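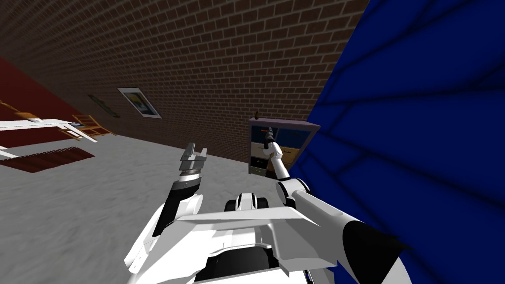 Rendered room: reddish-brown brick meeting a deep blue wall. I love this pairing.

How I Fell for Dark Paint

2019-02-02

I grew up in white rooms. Every house my parents rented had white walls, and when I got my own place I painted it white too, without thinking about it for even a minute. So if you had told me I'd spend most of January on a stepladder with blue in my hair, having the time of my life, I'd have laughed at you.

But I'm in deep now! The dining room is done, the hallway is done, and last night I caught myself holding a paint chip up to the inside of a closet.

It started at Babita Srivastava's birthday dinner. She had painted her little back room a green so dark it was nearly black, ceiling included, and I walked in expecting to feel like I was in a cave. I didn't want to leave. Everybody looked wonderful in there (candlelight helps) and the corners sort of melted away, so you couldn't really tell how small the room was. I asked her for the name of the color before I'd even put my coat down, and then I went home and stared at my white dining room for a week.

I didn't end up going green. I tried, I really did, but my dining room faces north and every green I put up looked like pond water by lunchtime. Blue was another story. I bought five sample pots and painted big squares of each one, then moved a lamp around the room at night like a crazy person. Three were too purple. One was lovely in the pot and looked like a school gym on the wall. The last was a Tomilora blue, deep and a tiny bit gray, and I knew by the time the first square had dried.

Please paint your squares big, by the way. Mine were the size of a pizza box and I'd go even bigger next time. The little paper chips are useless for dark colors, they all look like the same color until you've got a few feet of them.

Now, the primer. I had read that you need a tinted primer under a deep color and I decided that was just a way to get me to buy another can. So the first wall went up straight over the white, and oh boy. One coat looked like I'd done it with a wet sock. Two coats, still streaky. It took four before I stopped seeing lighter patches around the window. For the other walls I went back to the store with my tail between my legs and got a gray primer, and those took two coats each and look better than the first one does even now.

The whole room came to 142 dollars, counting the sample pots, the extra can I needed for the streaky wall, and a very nice Ravetti brush that I'd been told was worth the money. It is! The bristles hold their edge and I cut in along the whole ceiling without tape. I still wobbled in one corner, over the radiator, and I've decided to live with it.

Some other things I learned along the way:

Dark paint shows everything. Every bump, every bad patch, every place where a former tenant filled a nail hole with what I'm pretty sure was toothpaste. I spent two evenings sanding before I opened a can, and I wish I'd spent three.

Get the flattest finish you can stand. I went with a matte in the dining room and it's like velvet. The hallway has a bit of sheen because people brush up against it with bags and wet umbrellas, and I can see every roller mark in there when the sun comes through the front door.

Stir it more than you think. The pigment sinks.

And don't judge anything until it's dry. Wet, my blue looked like a cartoon ocean. I had a real moment of panic, phoned my friend Gert, and he told me to go eat something and stop looking at it. Good advice. By the time I'd finished a grilled cheese it had calmed right down.

The part I didn't see coming was what it did to my stuff. I have an old oak sideboard that came from my aunt, and in the white room it always looked heavy and kind of orange. Against the blue it glows. My cheap brass lamp looks like I paid real money for it. Even a bowl of lemons looks fancy in there, and I've been buying lemons just to have them around. Wood and blue, brick and blue, anything warm and blue... I keep seeing it everywhere now and saving pictures of it like a teenager with a crush.

White trim or dark trim was the big argument in our house. I wanted to carry the blue over the baseboards and the door frame, and I was outvoted, so the trim is still white. I'll admit it looks crisp. I also haven't given up, and there's half a can left in the basement.

The hallway is a deep brick red, which I'll write about properly once I've rehung the coats. It went on much easier than the blue did (gray primer from day one, I do learn) and it makes coming home at five o'clock in the dark feel like walking into a hug.

Next up is the bedroom, in April, when I can keep the windows open overnight. I'm torn between a plum and a sort of inky brown that Leonilde Teixeira used in her reading nook, and she has very kindly offered to give me her leftovers to test with. If you've slept in a really dark bedroom, tell me how it was! I'd love to hear what color you picked and whether you did the ceiling too. I'm leaning toward yes on the ceiling.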